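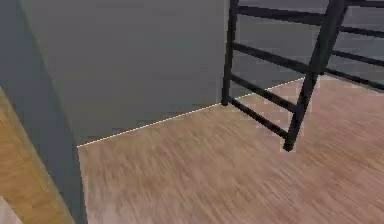 Where the gray block meets the wooden floor, with a white seam along the line.

Bathroom floor planning: gap between wood flooring and fixed objects

Posted in Floors and Finishes, Skaswood Community Help

I am responsible for a small rental unit at the Bellamy building and am preparing a written scope of work for the replacement of a bathroom floor. The new floor will be wood. The room has a pedestal sink and one boxed-in section that reaches the floor. Two flooring firms have visited. The first, Clandano, proposes to lay the boards tight against the boxed section and to finish the joint with a bead of white sealant. The second proposes a gap on all sides, covered with trim. Each has stated that its own method is standard practice.

I would appreciate guidance on the following matters. Is a gap required next to a fixed object, or only along the walls? Should the sink be removed before the boards are laid? The unit is occupied, and I would prefer not to shut off the water for longer than necessary. The tenant is away during August, and the work could be moved to that month if there is good cause.

Submitted by the property office, Bellamy
Saturday, March 19, 2022

Remonora Home Desk
Member, 12 posts

A gap is generally needed at every fixed object as well as at the walls. Wood gains and loses width as the moisture in the room changes, and a board that has no space to move will push against whatever is next to it. The flooring maker's printed instructions state the required width, and those instructions should be attached to your scope of work. Where they differ from the installer's habit, follow the instructions. Many warranties depend on it.

Flexible sealant may be used over a properly sized gap if the maker permits it. It should not be used in place of one. Please ask Clandano to confirm in writing which of the two is intended – the word "tight" in a quotation can mean either.

The boards should also be left in the room, unopened or opened as the maker directs, for the full period stated on the carton.
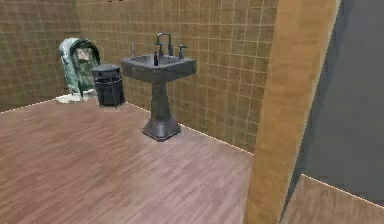 Posted by Mercy Laizer, Floors and Finishes contributor

With respect to the sink, removal is the better course in most cases. Boards cut around a pedestal base seldom fit well, and the cut will be exposed if the sink is ever replaced with a smaller one. Before removal, compare the height of the new floor with the old. A difference of even 3 mm can matter when the basin is fastened to the wall, as the pedestal must still fit beneath it and the drain must still line up.

If the water shutoff valves work, the supply to the rest of the unit need not be interrupted. Test them well before the appointment. I would take the August date.

Guest

We put ours in tight 4 years ago and it is fine. Just use good sealant.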